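Two grippers and a stack of paper

February 26, 2023 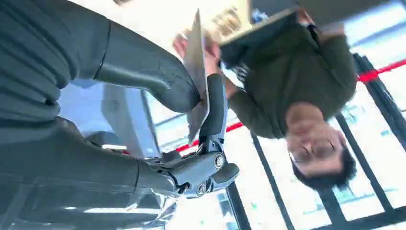 Paper is harder for a gripper than most of the things people test with. A block or a cup has a width, and once the fingers touch both sides the controller knows where it is. A sheet has almost no width at all. The fingers go from open to closed and the sheet barely changes anything the motor can feel. That is why I spent most of the winter on handovers with thin beige sheets and not on picking things out of bins, where both of the grippers I have do fine. A handover also puts a hand on the other side, so the sheet is being held from two directions, with the black rounded finger pressed against it and fingers gripping it further up. It creases a little. Everything I have to say about the two grippers comes from that kind of work.

The two are the Haler and the Gisler. I bought the Haler in November, used, from a lab supply reseller in Dreltville that was clearing out a shelf. It came without the cable and with one finger pad missing. The Gisler was on loan from work for the winter and has to go back. I ran both on the same arm with the same wrist camera and the same controller, so the comparison is as fair as I could make it at home prices.

Setup first. The Haler wants 24 volts and talks over a serial line that is documented in a PDF with two pages scanned sideways. The Gisler has a proper connector and a web page you open to change settings. I had the Gisler moving in one evening. The Haler took a week of evenings, and most of that was a ground problem I had made myself by reusing a power supply from another project. If you get one of these, check the shield on the serial cable before you blame the firmware. I blamed the firmware for three days.

The wrist camera stayed on for all of it. I have the mount turned over from the way the maker shows it, which keeps the cable away from the joint. The images come in inverted in some arm poses and I rotate them in software when I remember to. The detector does not care much either way after retraining. I care when I am going through recordings late at night, and I have gotten used to it.

The test was simple. The arm moves to a fixed pose with the gripper open. A person holds out a sheet. The gripper closes, waits half a second, and the person lets go when they feel it is held. Then the arm backs up to a tray and opens. I counted a drop if the sheet left the gripper before the tray, and a tear if there was a tear. Creases I did not count. There would have been no end to it.

Over the winter I logged 1,158 handovers, split as evenly as I could manage between the two. I won't put up a big table, the notes are a mess and the early ones with the Haler were done with a pad I cut from a bicycle tube. With the proper pads on, the Haler dropped fewer sheets. The Gisler tore fewer. Those two facts are connected. The Haler closes harder at its lowest setting than the Gisler does in the middle of its range, and if the person is slow to let go while the arm starts to back up, something has to give.

Most of the tears came from my own timing. I had the arm start moving on a timer. Once I changed it to wait for the pull on the sheet to drop, using the force reading at the wrist, the tears on the Haler almost went away. I should have done that at the start. The reading is noisy and I had to average it over 7 samples before it was any use, and at that setting there is a small pause that people notice the first few times. They hold on, look at the gripper, and then let go. After that they stop waiting for it.

Pads matter more than I expected. The ones that come with the Gisler are smooth and fairly stiff, good for cartons and plastic. On paper they slide. Soft rounded pads do better, and they forgive a sheet that is held at a slight angle, as they usually are. I tried 3 kinds on the Haler. The softest one held best and wore out the fastest, with the surface going shiny at the contact spot inside of two weeks. The middle one is what I kept. I wipe the pads down with alcohol every couple of days, and if I skip it the drops go up. Paper dust is real.

Lighting gave me more trouble than either gripper. A wall of big windows is nice to work next to and bad for a camera. When the view behind the sheet is full of daylight the exposure drops, and a thin pale sheet edge-on to the camera more or less disappears. The detector then locks on to a sleeve or the edge of something else. I tried fixed exposure, which works from ten in the morning until one or so and then does not. What I ended up with is auto exposure metered on a small area near the fingertip, where the sheet is going to be anyway. The windows blow out completely and I don't mind, there is nothing out there the arm needs to know about.

On controllers I have less to report. I used the Kernevmont package for the arm, the free version, and it was fine. The planner is slow to start and quick after that. It has a habit of choosing a long way around when the wrist is near its limit, and in a handover that is unpleasant for the person standing there. I put a box around the allowed wrist angles and it stopped. There is a setting that claims to do the same thing but I could not see that it changed anything. Maybe it does in the paid version.

Speed. I kept everything slow, and slower again for anyone new to it. The Gisler closes faster than the Haler and makes a click at the end that some people did not like. You can turn the closing speed down on the settings page. The Haler makes a low whine the whole time it is holding, which you stop hearing after an hour and which shows up in all of my recordings.

Then there is the cost. The Haler was cheap because it was used and missing parts, and after the cable, the pads and a new supply it was less cheap. The Gisler new is a little over 3,000 dollars with the mounting plate, and I would not pay that for what I do. If I were moving boxes all day I might think differently. The settings page alone saves a lot of evenings.

So the Haler stays on the arm. I have the Gisler until the end of next month and want to run a last set with the soft pads cut down to fit its fingers. The screw spacing is different, so that means drilling new holes in the backing plates or gluing the pads on. I will probably glue them — it has to go back the way it came and I would like to be able to peel them off.

Other things on the list, in no order:

Heavier card. Everything so far was thin stock and I suspect the gap between the two gets smaller with anything stiff.

Two hands. People often have something in the other hand when they pass you a sheet, and the detector sometimes goes for that instead. I need more recordings of it.

Giving a sheet back. So far the arm only takes. Going the other direction means letting go at the right time, and the wrist reading may be too noisy for it.

I will also post the pad cutting template once I have redrawn it. The current one is on the back of an envelope and the left side is 2 millimeters off.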